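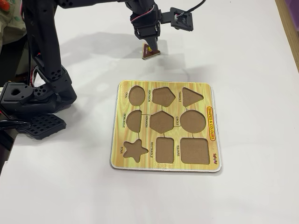
Figure 8.1. Triangular piece held by its knob over the shape board.

Chapter 8. Gathering Examples

A learning system of the kind treated in this book is given no rule for placing a piece. It is given recorded attempts, called episodes, and fits a policy to them. This chapter covers how episodes are planned, recorded and stored.

The running case is the Tarnirell set: 600 episodes, each 20 seconds long, in which an arm handles pieces of a shape board. Joint angles and gripper opening are stored 25 times per second, together with the camera images. 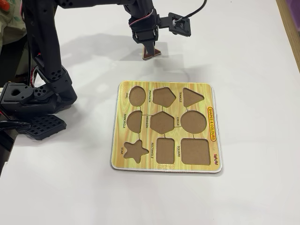 Dougal Gourlay objects that a set like this one should keep its failed attempts, as a policy trained on clean episodes has no example of recovery. Section 8.3 takes up his point and gives a labeling scheme for failures.

An episode needs a fixed start and a fixed end. Both are written down before recording begins, and an operator may not change them

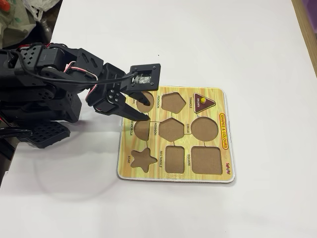 during a session. Start positions are varied between episodes by a written schedule. Section 8.1 defines the terms used in that schedule.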